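Vevport Community Kitchen - progress report to the Deng Fund
15 Apr 2025
From: Gunvor Nordin
Quick one this time, full accounts follow seperately from Haiyan Qian.

Where we are
Cooking classes running again after the winter break. 528 meals out the door this period, mostly soups and the rice dishes. Sign-ups good for the evening group, thin for mornings. Azadeh Hosseinzadeh has moved the morning class back half an hour so parents can make it after school drop-off. Too early to say if it helps.

Knife skills session was the most popular again. Bread was not. Dough didn't rise, wrong yeast ordered (my fault), people were nice about it.

Fit-out
Old steel tables are going. Layout for the new teaching kitchen is agreed with Driltetti, who are doing the joinery. We went back and forth on the island - Jinfeng Gu wanted it longer, I wanted room for a stroller to get past. Settled on the shorter one. Pale marble look on top, dark brown base below. Still waiting on a price for the top itself, and on whether the sealant they suggest is OK with lemon juice and turmeric. 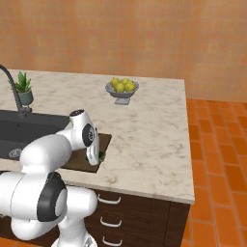 Money
Spent to date is inside budget except for plumbing. The drain under the back sink had to be dug out and that was 300 over. We'd like to move that amount from the printing line, as the recipe cards are coming in cheaper than planned. Please confirm by email, a short yes is fine.

Food costs up. Oil and eggs mainly. Clukemton still give us 10 crates of vegetables a delivery, but it's heavy on cabbage and the groups are getting tired of cabbage.

People
39 on the class list now. Aiguo Dai has finished his food safety certificate and can open up without me, big relief. Still need a second person who can do the same. Ad went out, two replies, one no-show.

Problems
Fridge door seal. Parking. The booking form drops the last name if it has a hyphen in it, being looked at.

Next
Get the countertop price. Order right yeast. Recipe cards to the printer once Azadeh has checked teh allergen lines. Kitchen open to all groups by September if the electrician keeps to his dates - I'll write sooner if he doesn't.

Gunvor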